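**Elura Workspace Services** – display screen guidance for all desk users, 10 Dec 2022

1/ The annual review of screen-based workstations has now closed. We thank the 477 members of staff who returned the form.

2/ The most frequent comment concerned eye strain. Users are asked to check text size before requesting a replacement monitor.

3/ Requests for a second screen should be sent to Setareh Bagheri. Each desk may claim up to £100 towards a stand or arm.

4/ Application docks may be placed wherever the user prefers. No standard layout will be imposed.
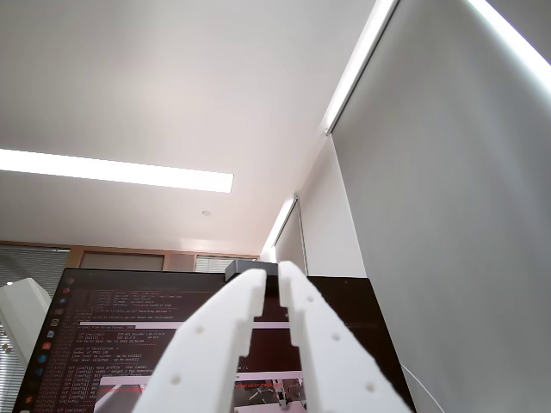
5/ Terminal work places particular demands on the eyes. Log output is often read for long periods and in small type. A dark maroon-brown background with white, grey and red text, as on this monitor, is acceptable – provided that the type is enlarged where needed.

6/ Revised guidance will be issued in June.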